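About Candurmont

Candurmont sets up, looks after and repairs humanoid robots for workplaces, training colleges and research groups. The company was formed to meet a need that owners of such machines had raised with us repeatedly: the robot had been delivered and the software had been installed, but the place where it was meant to work had never been properly prepared. Our practice is built on that preparation. We call the robot, its table and everything within its reach a cell, and we treat the cell as one piece of equipment with one service record.

Our Work

Most of our clients come to us with a single robot and a single table. Our technicians begin with the floor, which must be level and clear where the machine stands. The table is then placed square to the robot, and its height is adjusted until both arms can travel over the surface without touching the front edge. Once the position has been agreed with the client, it is recorded in the cell file, and any later change to it must be signed for.

The next stage concerns the objects to be handled. Hand tools are a demanding case. A tool with a blade and a narrow handle has its weight unevenly spread, and it will turn in the fingers if it is taken up at the wrong point. For this reason we settle the resting place of each tool before any program is written, and we check the grip on one tool at a time. Containers are given a fixed place near the front of the table, within comfortable reach of the arm that is to use them.
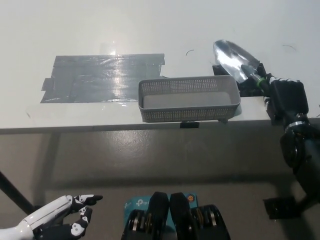
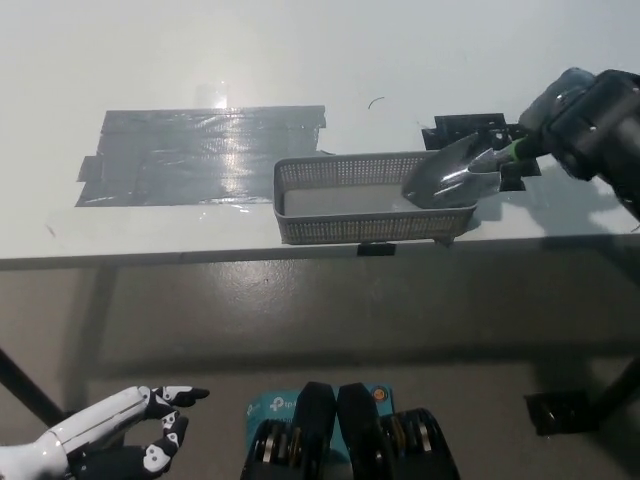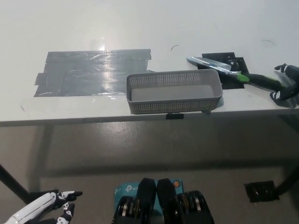
Handling checks at a table cell: a garden trowel in the first two views, a kitchen knife in the third.

A cell is accepted when it has completed 305 handling cycles in a row under the supervision of a Candurmont technician. If a tool is dropped, or if it comes to rest outside its agreed place, the count returns to zero and the cause is entered in the file. Clients are welcome to attend the acceptance run, and many send the staff members who will be responsible for the machine afterward.

Care and Maintenance

Every cell under a Candurmont service agreement is inspected at intervals of 1,000 operating hours. The inspection follows a fixed order. The fingers are examined first, joint by joint, for play and for wear at the tips. The wrist and elbow are then moved slowly through their full range with the power limited, while the technician listens for any roughness. Cables are checked at each point where they bend. The head camera is cleaned and its alignment is tested against marks of known position. Last of all, the table is measured again from the robot's base, as a table that has shifted by the width of a finger can produce faults that look very much like a failing arm.

Between inspections, daily care rests with the client. We ask that the table be wiped down before the first run of the day, that tools be kept free of grit and oil, and that the fingertips be looked at whenever a grip begins to slip. Blades are to be placed and removed by hand only when the arms have been stopped. These instructions are set out on a single printed sheet, which stays with the cell.

Repairs

Repairs to hands and forearms are carried out at our own workshop. The most common job is the replacement of a worn finger joint, and we keep these parts on the shelf for the Kovex and Dadden hands that we support. Where a fault lies higher in the arm, a technician will attend on site, and the entire arm is calibrated again before it returns to work. No repaired cell is handed back until it has passed the same acceptance run that was required of it when new.

As of December 31, 2020, our service records held 3,062 completed entries, each giving the fault reported, the fault found and the work done. The records belong jointly to Candurmont and to the client concerned, and a client who leaves us takes a full copy.

Training

Candurmont offers a course in cell care each February for the staff of client organizations. Enrolment is limited to 15 people so that every participant may work directly on a machine. The course covers table placement, safe stopping, daily cleaning, and the reading of fault logs. It was written with the Võ workshop, our partner in technical training, and is revised after each session in light of the comments received. Previous experience with robots is not required, although participants should be comfortable with ordinary hand tools.

Organizations wishing to arrange a site visit or to reserve a place in the course may write to our service office, giving the make of the robot and the dimensions of the table in use.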